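Open Day at the Gudeta Workroom

Posted Tue 10 March

Filed under: Visits, Household robotics

I attended the spring open day held by Gudeta, the group that studies how robots might one day be taught ordinary household work. Readers of this blog will recall my report last October on the Brestora warehouse tour, where every item was a box and every box was the same size. The Gudeta program was of a very different character, and I am grateful to the hosts for admitting members of the public.

Visitors were received in the front office and given a short printed program. There were 21 of us, divided into 2 groups so that the rooms would not become crowded. I was placed in the second group and spent the waiting time with the wall charts, which set out the history of the Fleltus project from its first trials with kitchen towels to the present work on clothing.

The opening talk was given by Kipchumba Waweru. He explained that the project does not begin with a robot arm. A person holds the gripper by its handle and carries out the task directly, and the cameras mounted on the gripper record what the fingers are doing. Those recordings are later used to train a robot. By the date of the open day, the Fleltus collection held 1656 recordings, all of them of clothes and household linen. Mr. Waweru asked us to bear in mind that a garment has no fixed shape, and that a shirt picked up by the collar and the same shirt picked up by the hem are two separate problems for a machine.

The demonstration followed, in a furnished room kept for the purpose. The clothing was left as it would be found in a home, and the work was done at an even, unhurried pace.

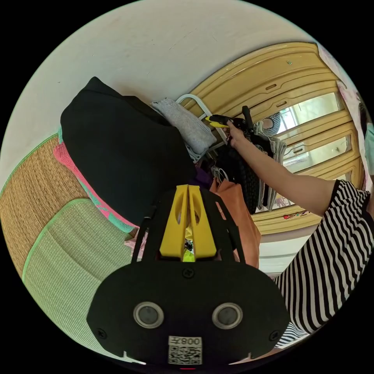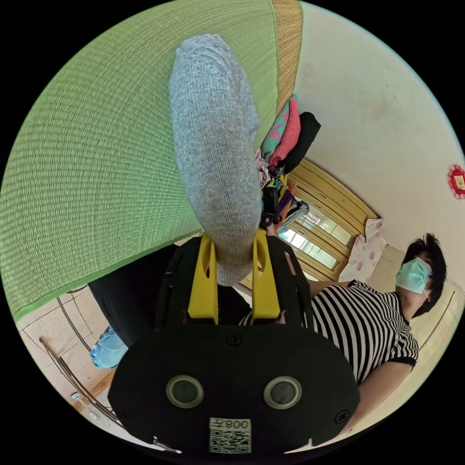

Hand-held grippers at work among the clothes. The gray knitted sock in the second picture is held between the yellow fingers.

Waweru was asked whether socks were the easy part, and replied that they were among the hardest, as a knitted item stretches when it is lifted and a robot may judge it to be longer than it is. He added that pairing them remained a matter for next year.

A visitor then inquired about delicate fabrics. The answer was that silk and lace had been left out of the present stage by decision of the project, and would be taken up once the results for cotton and wool had been reviewed. I found this a sensible order of work.

After the demonstration, both groups met again in the office, where Gomach, the supplier of the project's storage system, had a table with leaflets. Tea was served. The leaflets were rather technical, and I would suggest a plainer version for the next occasion. It would also help to post the parking instructions at the street entrance, as several guests went first to the loading yard and had to be sent back.

The next open day is planned for October. Places must be requested in writing from the Gudeta office, and children are admitted with an adult.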